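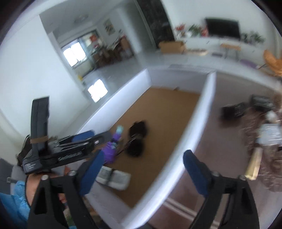 8 September 2021

Writing notebook, play draft four (the one I keep calling Skanness because that's the name of the island and I still don't have a title).

Long session today. I cut the opening. The whole ferry scene is gone, 924 words of it, and I'm only a little sad. It had the good joke about the sandwiches, so I've pasted that into the scraps file in case it can go somewhere in the second half. The play now starts with Bronia already in the harbor office, coat on, arguing about the key. We read it out loud twice in the group and both times people leaned in at the key, which used to come on page nine. Page nine! I had eight pages of two people telling each other things they both already knew (how long they'd been married, what the weather does out there, who used to run the cannery).

Note to the rest of you who are reading this over my shoulder in the shared folder: yes, you told me in July. It's in the margin in green. I wasn't ready.

Word count at the start of today was a bit of a mess because the file still had two versions of the storm in it. I've kept the shorter storm. The longer one had a monologue I'm fond of, but she stands at a window describing rain for a page and a half and there is no way to stage that unless the rain does something. In the short one the lights go, Meng swears, and we get the radio.

Now, Meng. Still a problem. He comes on, he's funny, he goes off, and nothing would change if he'd stayed on the mainland. I tried the exercise where you write down what each person wants on arriving in every scene and what they want on leaving. Bronia's page filled up fast. For Meng I had "tea" and then "to be liked" and then I went and made tea myself. After lunch I tried giving him the letter. If he's had the letter the whole time, then all the joking in scene two is him stalling, and I don't have to change more than a handful of lines. I did a quick pass with that in mind and it's already better - the bit where he keeps offering to fix the heater plays completely differently. Leave it a couple of days and reread before I get too pleased with myself.

Thing to watch: if he has the letter, when does the audience know? Options I scribbled down:

They see him pocket it right at the top. Then we're ahead of Bronia for the whole first half, and every time she mentions the mail it stings a bit.

They find out when she does. Bigger jolt, but I think scene two goes back to being a sketch about a heater.

Somewhere in between, on the radio night. He takes it out while she's asleep, doesn't read it, puts it back. No lines at all. I like this one best and it scares me the most, since it depends on the actor and on people not coughing.

Going with the radio night for draft four. Can always move it.

Logline attempts, for the submission form. They want one sentence and no more than 75 words, which sounds generous until you try to say what the thing is about.

"A woman returns to a remote island to sell her father's house and discovers a secret." Could be anything. Could be forty things I've seen.

"When the last ferry leaves without her, a woman who came to sell her father's house has one night to get the truth out of the man who's been living in it." Much closer. "Get the truth out of" is doing the work. It also made me notice that the play takes place over three nights and would be stronger over one, so thanks, logline, there goes my week.

Tried it over one night on index cards. It fits if I lose the solicitor's phone call and fold the two breakfasts into a single very early, very bad one. The solicitor was only ever there to explain the will. Bronia can shout the relevant part.

The form also wants a 2000-character synopsis, with the ending given away. Mine came out at 2323, spaces included, and most of the extra is backstory again. Same disease as the ferry scene. Going to start it at the key and see what's left.

Read-through practicalities. The back room at Siltine is ours again for the next one, same shelf for the scripts. Please print single-sided this time, the page turns were louder than the dialogue. I'd like somebody else to read Bronia. I've been doing her and I can't hear her anymore, I only hear what I meant. And could whoever reads stage directions skip the adverbs? I want to find out if the lines hold up without me standing behind them saying "bitterly".

Small fixes for tomorrow:
- Scene one, "as you know" appears twice. Kill both.
- Heater: gas or electric? It's electric on page 12 and he's lighting it on page 30. With the power cut it had better be gas.
- She takes her coat off once and puts it on three times.
- Check the radio can run on batteries, or say so.
- Last line. Currently it's Bronia's. Try giving it to Meng, then try having no last line, just the door.

Stopping there, eyes gone. Draft saved in the folder with today's date on it, the old opening is in scraps under "ferry".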